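Forums Cells & Integration Safety & Good Practice New posts Search

Reaching into the bin – what's your rule?
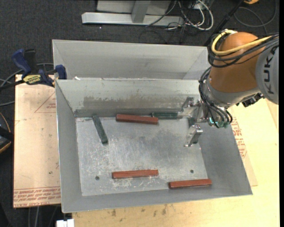 KUKA over the pick bin, five bars in.

willside_tom: Our rule at Willside is no hands past the rim unless the cell is locked out. Fine on paper, but bars end up against the walls all the time and I'm walking to the lockout 40 times a shift. Would you allow a reach-in at reduced speed with an enabling switch?

gearbox76: Nope. Lock it out every time. Those sloped walls leave your wrist nowhere to go if the gripper comes down!

Lirex_fan: I disagree a little – we do it in teach mode, pendant in hand, and it's written into our risk assessment. I'd worry more about the clamp on that bin. Ours are bolted.

gearbox76: Written down doesn't make it smart. Get a long hook and stay outside.

willside_tom: OK, hook ordered. I'll ask about bolts too. Still think 3 of you are going to yell at me about the cables.

We use cookies to keep you logged in. Accept Settings
Contact us | © Clullevham Forums | Back to top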